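Tanveer Qureshi on desks, cups and the cable problem

Caught him between calls, so this is short. Qureshi has set up shared workrooms for 26 years, first at Ghauri, then Memen, now on his own out of a unit on Jatgate. He talks fast. I wrote fast.

First question was the obvious one, why do desks get so bad. He didn't wait for me to finish.

"Flat surface. You give people a flat surface and they put stuff on it. Then they plug in the stuff."

And cables are the worst of it?

"Cables, yes. People buy a box of ties, use four, lose the box. I did a room in December with 61 leads behind one row of desks. Nineteen — no, 20 of them went nowhere. Plugged in at one end and that was it."

He labels both ends. Masking tape, black marker, no label printer. He had a printer once and teh ribbon cost more than lunch. Anything without a label goes in a tub under the sink for a month, and if no one asks, it goes out.

We got onto cups. He has opinions. Plastic, thick rim, something you can knock over and pick up again. Pale colors so you can see if there's coffee left in the bottom. He buys them from Warnik, a catalog outfit, and the last order was 158 for three sites.

"People want the nice ceramic one. Fine, bring it, keep it at the back. By the keyboard I want plastic."

Pink?

"Pink was cheapest. Also they don't walk off as much. The white ones go home with people."

He's less strict about electronics than I expected. Half-finished boards can stay out overnight if somebody is coming back to them. "Putting it away is how you lose the wire you just found." What he won't have is a drink behind the screen, where you reach for a plug and get your sleeve in it. Most people do it anyway, he says.
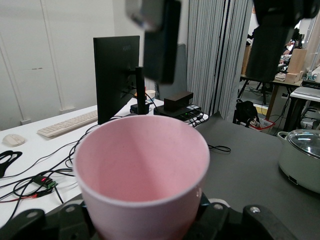
Pink plastic up front, a small white cup back by the monitor stand, and cables across the white desk.

Does he tidy at home? Long pause.

"My wife does the desk. I do the kitchen." Then, after a bit — "The kitchen is better."

Last thing I asked was what to do first if you only have ten minutes. Mouse and keyboard off, cups to the sink, wipe it down, put back what you use. Leave the cables for another day becuase you won't finish and you'll be crawling around under there at six in the evening with a flashlight in your teeth.

His phone went again at that point and he took it.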